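Minutes, September get-together, Friday, 7 p.m.

Present: six of us at the long table, plus two listening in by speakerphone. Apologies were read out and forgiven.

**1. Last month's minutes**

Approved with one fix. The lost lighthouse in the Timmont thread belongs to the Tide pack, and we had it down as the Ash pack's. Sorry, Tide pack!

**2. How the summer plot went**

Wonderfully, is the short answer. The flood storyline closed at 2508 posts, up from 2194 for the winter siege, and people were still adding epilogues on the last night (the otter funeral had several of us in tears, and we'd read it in draft!). Three players who had been quiet since spring came back for it and have stayed.

One gripe, fairly made: the big river crossing moved so fast that anyone with a day job missed their turn. Agreed that group threads in the next plot get a two-day wait before a turn is skipped. 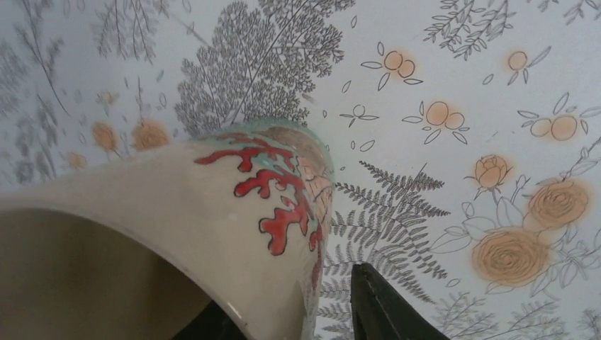
The recap for new members still isn't written. It was offered to the room and taken on before the tea had gone around, so expect it before the next meeting. It will cover the flood, the treaty and who is currently married to whom, which needs its own page.

**3. Next plot: Diltthorpe**

Long and very happy discussion. Diltthorpe is the walled town across the moor, mentioned in passing in dozens of old threads and never visited. We're finally going in! Settled so far:

- The gates open to all packs, with no invitation thread needed.
- Shifted form is forbidden inside the walls. Breaking this has in-story consequences, to be rolled by dice.
- The Adamczyk family runs the market and can be played by anyone for a scene or two.

Still open: whether the old god under the well is real. The vote tied, so we'll take it to the members' poll. 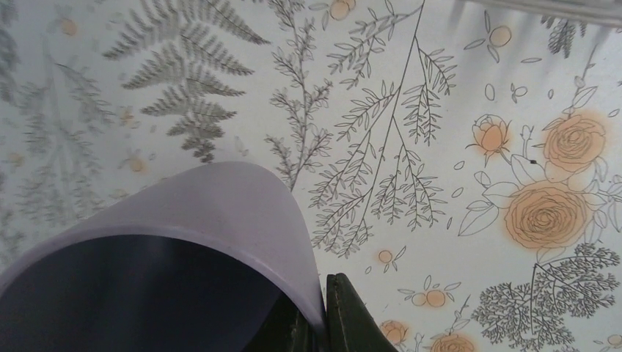
**Movulach Story Circle, Plot and Setting Team**

**4. Character sheets**

We now have 136 active characters, and the sheet is creaking. Agreed to drop the eye color box and add one for "what they want this season," which everyone loved. Old sheets can stay as they are.

**5. Any other business**

- Moon calendar: please check it before posting a full moon.
- Request for a cozy thread with no peril in it at all. Yes, please. The bakery is open.

Closed at 9:15 p.m. Next meeting in October, same table.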